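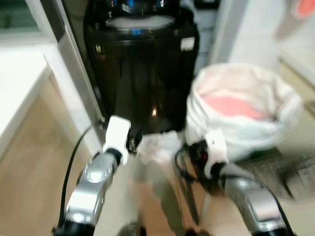 The Linen Lady of Wastport Would Like You to Use the Good Tablecloth

When I telephoned Skakis to ask if the owner might talk to me for an hour about old table linens, she said an hour wouldn't do it, and could I come at lunchtime and bring nothing but an appetite. I've lived in Wastport long enough to have walked past her shop a great many times (the window with the embroidered runners, next to the bakery), and I'm ashamed to say I had gone in only once, for a wedding gift. I came away this time with a full stomach, four pages of notes and a napkin I hadn't planned on buying.

She started with one trunk. It had belonged to a great-aunt over in Stimby, and it held tablecloths, hand towels, and a set of napkins with somebody else's initials on them, which the family has been arguing about ever since. "I opened the lid and it smelled like cedar and old soap," she told me, "and I thought, well, there goes my summer." She sold her first few pieces at the July market off a folding table, then kept the table and found a shop to put it in. There are 3,000 pieces in her stock book now, from damask cloths that would seat a wedding party down to little tray covers hardly bigger than a postcard.

I asked what people bring her most often, and she laughed and said guilt. "They've got their grandmother's cloth in a drawer and they're scared of it. They think they'll ruin it by touching it. So it sits there folded on the same lines, and the folds are what wear it out!" Her advice is to take everything out twice a year and refold it along different creases, or better still, roll it around a cardboard tube with a clean sheet over the top. And then, she added, pouring me more soup, put it on the table and let someone drip gravy on it.

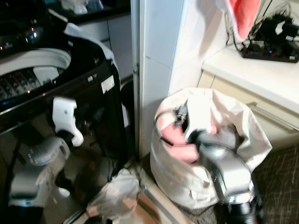

Washing was the part I had most wanted to ask her about, having once turned a perfectly lovely crocheted centerpiece into something like a dishrag. She doesn't believe in a lot of fuss. Anything fragile gets a long cool soak in a basin, with the water changed whenever it turns the color of tea, and anything sturdy goes in an ordinary washer. She is fond of a top-loader, the kind you can open up and peer down into, with all those little holes around the drum, and she told me the holes are the very reason she puts fringe and lace edges in a mesh bag first. "A fringe will find a hole," she said. "I don't know how, but it will." She'll drape a white cloth over any handy corner while she makes up her mind about a stain, and she's been known to make up her mind over a couple of days.

As for what goes in the water, it's plain soap and patience. She won't have chlorine bleach in the building. Yellowed cotton gets an oxygen powder and an overnight soak, and rust spots get lemon juice and salt and a morning on the grass, as her great-aunt did it. I said my mother used to do that too, and we went off on a long detour about clotheslines that I won't put you through, except to say we both miss the wooden pins.

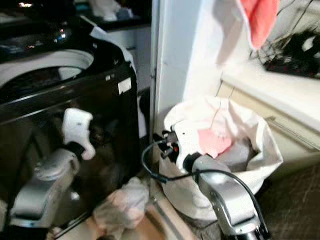

On mending, and when to leave a hole alone

The mending happens in the back, by the window, with thread from Lytvynenko, the fabric store on the Stimby road. She likes their cotton since it comes in so many kinds of white. I hadn't known there were kinds of white. She lined up 7 spools on the sill for me, and I'll admit that by the last one I could see it: one was bluish, one was nearly butter, and one she described as "the white of a shirt that's been somewhere."

Her own favorite piece isn't for sale. It's a kitchen cloth with a darn right in the middle, done in red by someone who clearly had no white thread that day and wasn't going to wait for it. "People ask me to take that out and do it over," she said. "I'd sooner take out the cloth and keep the darn." She does turn mending work away now and then. If a cloth has gone thin all over, so that you can see your fingers through it, a patch only pulls the weak part tighter, and she'll suggest cutting it down for napkins.
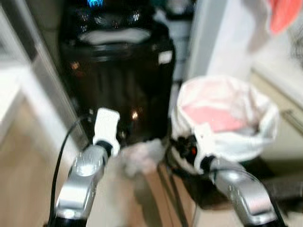
Cutting down upsets some customers, and she understands it. A woman once stood at the counter and cried over a banquet cloth, and then came back in the fall for the napkins and cried again, though more cheerfully. She keeps the offcuts of everything, in case the family wants a bit for a quilt or a christening gown.

I asked what a person ought to pay if they were starting out and just wanted something nice for Sunday dinners. She said to begin at church sales, to hold the cloth up to the light before buying, and to skip anything that smells of mildew, however pretty it is. A good plain damask can be had for very little, because nobody wants to iron. On ironing she's firm: do it damp, do it from the wrong side if there's embroidery, and put a towel underneath so the stitches don't get flattened.

By then the soup was gone and there was a customer tapping on the glass. She wrapped my napkin in tissue, wrote the soaking instructions on the back of the receipt, and told me the shop shuts at 2 for lunch, so if I come again I should come hungry.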